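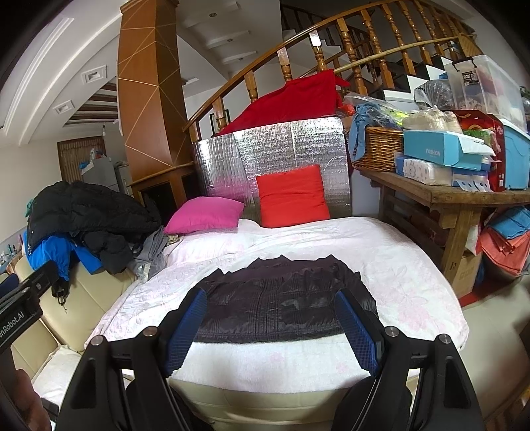
When does the Nurnunstead winter coat collection open? It opens in December and runs until the racks at the Tóth warehouse are full.

FOR IMMEDIATE RELEASE

Fukance and Elo team up again on padded jackets. Sixth year, same idea. Empty the closet, lay everything flat on the bed, one jacket at a time, collar away from you. Fold, bag, drop off.

Last winter: 558 coats in, over 40 of them children's sizes. Dark padded ones are always the most asked for. Quilted, puffer, navy, black, all welcome. Bright blue too.

Piles on the sofa count as a start. Please check pockets before bagging, we recieved keys, gloves and one library card last time.

Zippers must work. Small tears ok, Elo will patch them. No wet items. Pillows and bedspreads can not be taken this year, storage is full.

Drop off at the Tóth warehouse side door, until 7 p.m. Large loads (6 bags or more) please call the Fukance front desk first. Bags availble at the door.

Media contact: Fukance press desk, Nurnunstead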